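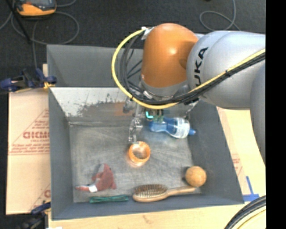
The Deep Bin Gallery: One House, 20 Bins, Many Doubts

Vollonley sells a course on putting a house in order, and the short version of the course is: get deep bins, put everything in them, stop worrying. I paid for it in February and I have been worrying ever since. The claim that got me was "100 minutes to a clear home." I'd like to see the home. Mine has a kitchen, a hallway closet, a bathroom with one shelf and a laundry corner that used to be a pantry, and the kitchen alone ate the hundred minutes before I got to the drawer with the batteries in it.

The pages below go through the house in the order I did it. Each has a line or two on what went in the bin and whether I think it should stay there. I used bins I already had plus a set from Horska, plain, no lids. If you came looking for labels in nice handwriting, you want a different site.

Jump to: Kitchen | Hallway | Bathroom | Laundry corner | Things that came back out | Comments on the method

KITCHEN

Water bottles
The course says bottles live lying down. Fine, except that a bottle on its side rolls to wherever the floor of the bin is lowest, and anything small is then underneath it. I gave it two weeks and went back to standing them in the cupboard door.

Cups and mugs
"Nest by diameter." I own four cups of the same diameter and they do not nest, they jam. The plastic ones the kids used to drink from do fine in a bin. The mugs went back on hooks, where they had been for years without anybody selling me anything.

Food containers and their lids
Supposedly the category that makes the whole system worth it. I matched every lid to every box, and what was left over was a stack of lids that fit nothing in this house. I'm told to throw these out. I have kept them, as I don't believe the boxes are really gone.

The gadget drawer
Emptied into one deep bin, as instructed. Getting the can opener out now takes both hands and some patience with the potato masher. I can't call that an improvement on a drawer that stuck a little.

Spice jars
Deep bins are the wrong shape for anything you identify by reading the front. All you see is caps. Vollonley's answer is to label the caps. My answer is a shelf.

Under the sink
This one I'll grant them. Sponges, brushes, dish soap refills and trash bags in a single bin that slides out whole. When the pipe dripped I pulled out one thing instead of fifteen. The best result in the kitchen, and it's the part the course covers in two sentences.

Plastic bags inside a plastic bag
Everyone has this. The course calls it "a holding pattern." It's a bag of bags, it works, and I left it on its nail.

HALLWAY

Hats, gloves, scarves
A bin per person is the recommendation. We tried it. By the second cold morning all the gloves were in the bin nearest the door, mine included. One big bin would have been more truthful from the start, so that's what we have now.

Shoes
No. I did it for the sake of completeness. Shoes in a deep bin are a pile of shoes with walls around it, and the grit goes to the bottom and stays there until you tip the thing over the porch rail.

Leashes, flashlights, umbrellas
Long items stick up over the rim and then the bin tips when you take hold of one. Short umbrellas behave. The long one went back in the corner behind the coats.

The mail
Please don't put mail in a deep bin. Mine disappeared for a month, and there was a water bill in it.

BATHROOM

Towels, rolled
I was ready to dislike this, as rolled towels always look like a hotel lobby to me. They do stay rolled. They also take up more room than folded ones, whatever the course says; I measured the same shelf both ways and lost the width of two hand towels.

Bottles of shampoo and so on
Same trouble as the kitchen bottles, with the added pleasure of leaks. If you're going to try it, line the bin with an old washcloth. I'd still rather stand them in something shallow, with sides that come halfway up.

Medicine
Left where it was, up high, and I'd suggest you do likewise. The course puts it in "a family wellness bin" on a low shelf. I can't think of a worse place for it in a house that children visit.

Hair ties, clips, nail scissors
Too small. They sift down. A deep bin works like a creek bed, with the big things riding on top and the little ones settling out below. A Menon tray with compartments cost me less than one bin and solved this in an evening.

LAUNDRY CORNER

Sorting by color
Dark, light, and the third bin for whatever no one can make up their mind about. The third one fills first. I don't see how that's the system's fault, but I'd like it mentioned somewhere in the brochure.

Single socks
The promise is that once all the singles are together, they'll find each other. I collected them for a whole season. Three pairs. The remainder are as single as ever and have a bin to be single in.

Clothespins
A good fit. Grab a handful, go outside, drop the handful back. I've got nothing bad to say about clothespins in a bin.

Cleaning rags
Also good. Nobody reads the front of a rag.

THINGS THAT CAME BACK OUT

I counted this part, having been promised a number. The course says the average household "releases" 488 objects on the first pass. I moved 197 into bins, and by the end of spring more than half had drifted back to the places they'd been taken from. I would call that the house voting.

What drifted, in no special order:

Scissors. They went back to the kitchen hook, then the other pair did too.

Tape. It now lives on top of the refrigerator, which was never anyone's plan.

The good flashlight. Back on the windowsill.

Batteries. Half in the bin, half in the old drawer, and no telling which half is dead.

Reading glasses, every pair.

The tape measure, which I needed in order to measure the bins.

And what stayed put: rags, clothespins, sponges, winter hats, trash bags, beach toys, the extension cords. Look at that list for a minute and you'll notice it's all stuff that is soft, or sturdy, or that you grab without looking. I suspect a deep bin is good for those and poor for everything else. I can't see charging for a course on that, though I suppose I've just written one.

A NOTE ON THE BINS THEMSELVES

People ask about sizes and I don't have a strong opinion, only a few complaints.

Sloping sides are sold as "easy reach." They give you less floor than you think you're buying. Measure the bottom before you believe the listing. Two of my Horska bins have a bottom a full hand narrower than the opening.

Smooth insides wipe down well and scratch easily. The scratches don't bother me, and they don't seem to hold dirt, but if you're picky you will be unhappy inside a month.

Light colors show every smudge. Gray shows fewer. I have no idea why anyone makes a white one for under a sink.

Handles cut into the ends weaken the rim if the bin is full of anything heavy. I've had one crack, loaded with canned tomatoes, which was my own doing.

The Storness ones come with lids, and lids are how things get forgotten. I took them off and slid them behind the water heater. They have been forgotten there very nicely.

Stacking: you can, if you never want the bottom one again.

WHAT I'D DO WITH THE MONEY

Buy two bins. Put one under the sink and one by the washer. Leave them alone through a full change of season before you buy a third, and if the third doesn't have a job by then, don't. I have 20 of them, and six are nested in the garage holding each other.

Before you sort a room, open the drawer you complain about most and see what you reached for this week. In my kitchen it was the can opener, a peeler, one spoon and the tape. Everything else in there could have been on the moon. That told me more than the first module did, and it took no equipment.

COMMENTS ON THE METHOD

A few readers have written to say I did it wrong. Maybe. The main charge is that I skipped the "gratitude sort," where you hold each item and thank it. I did thank the colander, once, and felt silly, and it's still missing a foot.

Another reader says the bins have to be matching or the eye gets tired. My eye seems all right.

Somebody else pointed out that children put toys away faster with deep bins than with shelves. I believe this one. I've seen it at my sister's house: in they go, blocks, cups, a ball, half a train. Finding the other half of the train is a separate afternoon, and I notice the course doesn't count that in the hundred minutes.

If you've kept a deep bin in use for a year for something other than rags, hats or toys, write and tell me what's in it. I'll add a page for it in the kitchen section, under the lids.

Back to top | Garage pages | Older galleries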